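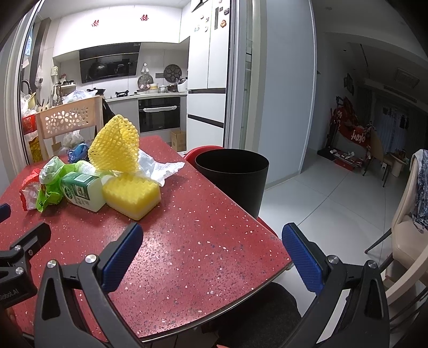 The red table on cleaning day, with a yellow sponge and a foam fruit sleeve waiting.

Visits > Open days > Skalldale at Londley

News Visits Workshops Members Contact

A visit to the Skalldale open day, and the fault they showed us

On March 5, 2022 our group went to Londley to see the Skalldale project. I expected the usual open day, with coffee and a film and a robot that waves. We got the coffee. The rest of the afternoon was given to a fault which had cost them several weeks of work, and I think it was a good decision to show it.

Skalldale wants to teach a robot to clear a table. The teaching is done by a person who holds a gripper in each hand and does the work slowly, with a camera on the tool. They do this in a furnished home and not in a laboratory, with the kitchen behind and all the things a family keeps in it. The objects are ordinary: a sponge, a plastic bag, a tissue, a bottle. Everything must go in a black bin.

What went wrong

The first robot trained on these recordings was tested in July. It picked up the objects well. Then it carried them to the bin and opened its fingers too early, and a bottle of cleaner fell on the floor. The cap broke. The floor was slippery, and one person from the team, who came quickly to stop the arm, fell on her knee. It was not a serious injury, but they wrote a report the same day and stopped all tests.

For a long time they looked in the wrong place. They changed the finger pads, because they believed the bottle was sliding. After this they changed the motor of the arm — also without result. 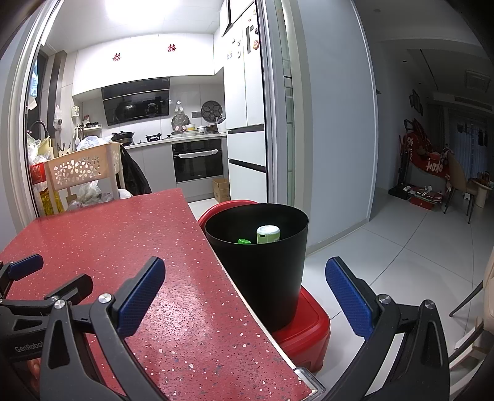 The real cause was the clock. The left and right grippers each recorded with their own clock, and during a long session the two clocks moved apart. At the end of a session the fingers in the data opened earlier than the fingers in the video. The robot learned exactly this. Of 303 recordings, 128 had the error so strongly that they could not be used.

I asked why the checking program did not find it. The answer was that the program looked only at the first 10 seconds of each recording, and at the beginning the clocks were still together. The program was written by Coseck, a small company which also supplies the storage, and they have now corrected it.

We were allowed to try the tools. They are heavier than they look, and my hand was tired after 5 minutes. It is also strange how much you must think about the bin, because you want to drop the thing and go back for the next one. The instructor asked us to hold it over the opening, wait a little, and then open the fingers.

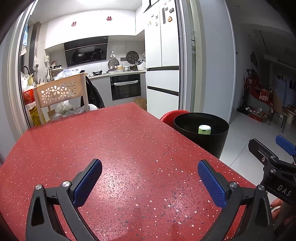 What they changed

Both grippers now take the time from one clock, and a session is shorter than before. The checking program reads the whole recording. During robot tests all bottles are filled with water, and no person may cross the yellow tape before the arm is switched off.

I had one doubt. The emergency button is on the wall at the other side of the test room, and from the tape it is quite a long walk. When I mentioned this, I was told that a second button is ordered.

How to get there

We took the train to Londley and then the bus to Chisholm Street — the stop is directly at the gate. Groups must register before the visit. The part with the grippers takes place upstairs and there is no elevator, so please tell them in advance if this is a problem for somebody in your group.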